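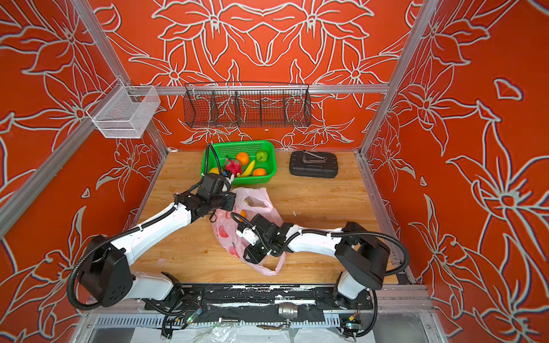 Plain walls make a small room feel bigger, one tenant in Kurnuscombe told us, and she would hear no argument on the point. We heard the same thing, in gentler words, in many of the homes we were kind enough to be invited into, and it deserves a fair hearing before we go on to the letters and shop ledgers from Cutadstead.

Figure 2. Large floral outlines on orange-red walls, with wire baskets hung from a rail.

The Lambrakis pattern books, which we were lucky to read at our leisure one wet October, take quite the other view. They urge big flowers for even the smallest kitchen, and they warn the buyer off tiny sprigs, which were thought to look fussy once shelves and hooks went up in front of them. A bold outline of the kind in Figure 2 can still be followed through open wire, and we suspect the writers had something of this sort in mind (though they never quite say so). Our tenants tended to speak of the wall and the things hung on it as two separate matters, and up to 15 of them used the word "busy" for both. We come back to that word, with some fondness, in the next section.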